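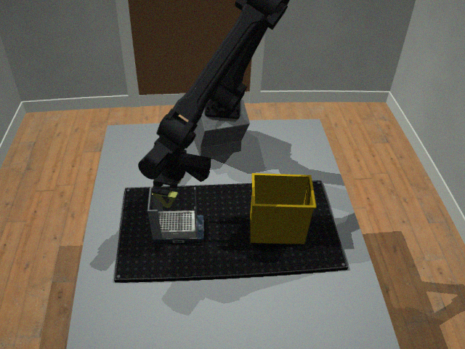 What Happens on a Red Carpet?

You've probably seen movie stars walking down a long red carpet while cameras flash all over the place. It looks like a fancy stroll into a movie theater, but there's a whole lot going on!

Let's go to the premiere of Netska, a movie about a girl who lives in a lighthouse. A premiere is the very first big showing of a movie. The one for Netska was held in November at the Chambi Theater, and its carpet was 173 feet long. That's longer than four school buses parked in a row!

Who gets there first?

The carpet crew, early in the morning. They roll it out, tape down the edges so no one trips, and cover it with plastic. The plastic stays on until just before the first car pulls up (muddy shoes and red carpet don't mix).

Next come the photographers. Each one has a spot to stand in, marked on the ground with a sticker. There were 47 of them at the Chambi, squeezed in shoulder to shoulder, and some brought little stepladders to see over the row in front.

Why do they all shout?

They want the star to look at their camera! When Rafferty Kasprzak, who plays the lighthouse keeper, stepped out of his car, it was "Rafferty! Over here! To your left!" from every direction. He stopped 6 times so everyone could get a good picture. A busy photographer can take up to 2,000 pictures in one evening. Imagine picking the best one!

Who is the person with the clipboard?

That's a publicist. Publicists help stars talk to reporters and tell them where to go next. Sem Koster was Rafferty's publicist that night, and he walked a few steps behind, just out of the pictures. If you look closely at red carpet videos, you can often spot someone like Sem waving a star along.

Does it have to be red?

Nope! Carpets have been blue, green, pink, and even sandy beige. People still call it "the red carpet" anyway.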